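The break corner at our Gekdale office is a white table and a fridge, and on Friday it was my turn to sort it out. We have had the table since the move from Avurdale. It has a long top with rounded front corners and a few scuffs I have never managed to get off.

The only thing I had to think about was drinks. Yulan Lu likes her tea at room temperature, so a bottle of it usually lives out on the table. Everyone else wants theirs cold.

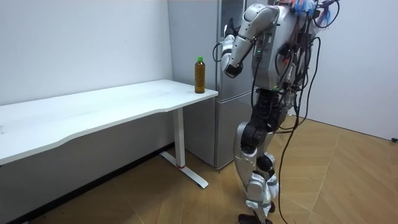 I wiped the fridge shelves with warm water and baking soda, then made a list of what we were low on. Milk, mostly, and mustard.

Next on my list is the wall. It has one small dark mark on it, and Ekene Effiong says we have leftover paint from June.

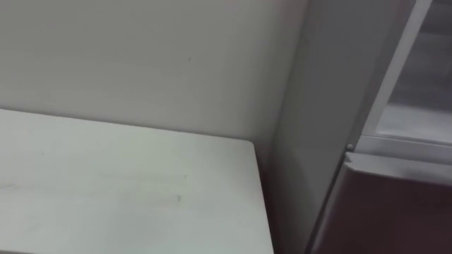
I would like to put a shelf up there for mugs. Marjatta Suominen priced one at 158 dollars, and I found a plainer one for less. Neither comes with screws.

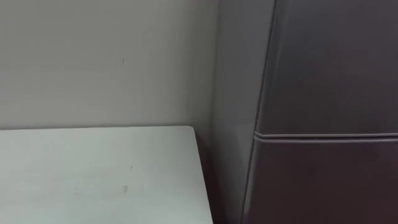

The gap between the table and the fridge stays as it is. I measured it at 7 inches. A slim trash can might fit, but then I would have to move it every time I sweep. I'll look at shelves again next week.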